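**FOR IMMEDIATE RELEASE**
2021-10-19

# Lemora publishes its full upkeep routine for the Grirden two-arm bench cell

Lemora is delighted to release the complete setup and maintenance guide for Grirden, its tabletop cell with two arms. The guide is free to download, and it covers everything our workshop does to keep a cell running, from the first bolt to the yearly strip-down.

We've been wanting to do this for ages. Grirden cells go to small labs and teaching workshops where the person looking after the machine usually has three other jobs, and the questions that reach our support desk are nearly always practical ones. How tight is tight enough? Where should the cable go? Do I need to recalibrate after moving the table? Until February the answers lived in a folder of handwritten notes, a few of them coffee-stained, and it was high time they were somewhere our customers could get at them.

## What's in the guide

The first half deals with setup. It starts with levelling the table and mounting the two base brackets, then moves on to homing each arm on its own before the pair is run together. We're particularly pleased with the homing chapter, which has been rewritten from scratch and now includes a recovery procedure for an arm that has been powered down in an awkward pose.

The second half is the service schedule. Grirden cells get a short check every 70 operating hours: bracket bolts, gripper fingers, cable ties, connectors. At 450 hours the gripper fingers come off for cleaning and the joint housings are wiped down and listened to (there's a whole page on what a dry bearing sounds like, and we think it's the best page in the book). At 600 hours the arm cables are replaced whether they look worn or not.

Spare finger sets and cable kits are stocked by our parts partner, Dreßler, whose team also proofread the torque tables and caught two mistakes we're very glad never made it to print. Thanks, all of you!

## Cabling gets its own chapter 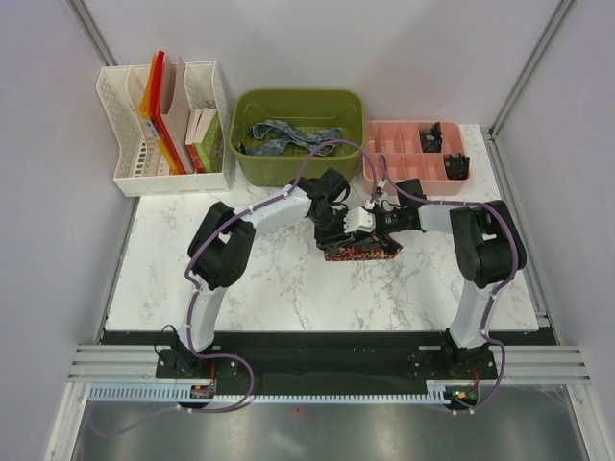 Cable routing is the biggest chapter of the lot, and it deserves to be. A cable that's too short will tug at the wrist when the arm reaches across, and one that's too long will find something to catch on. The guide has you fix the cable along the outside of each link with small ties, leave slack at every joint, then bring the two grippers together over the middle of the table and stop them there while you look the whole run over. Our purple cables make this pleasantly easy, as they show up well against the white links and the black joints. Check where each loop passes the containers at the back, too. The left arm's cable can arc right over the rim of a basket, as it does over the olive-green one, so the guide asks you to run the arm slowly through its full reach with the containers in place before you sign off on the slack. The bolts holding the base brackets to the black rail at the front get their check at the same stop.

## Log sheets and software

The guide ships with printable log sheets laid out to match the schedule. Anyone who would sooner keep records on screen can use Nustus, our maintenance logger, which counts operating hours for each arm separately and flags the next service when it's due. Version 2 of Nustus is included with the download and runs on any Grirden cell already in use.

Owners are warmly invited to send in corrections, extra tips and photos of their own cable runs. The good ones will go into the next edition, with credit to the workshop that sent them.

## About Lemora

Lemora designs and services bench-sized automation cells for laboratories, colleges and small workshops. Media enquiries and requests for a bound copy of the guide can be sent through the contact page on the Lemora website.

ENDS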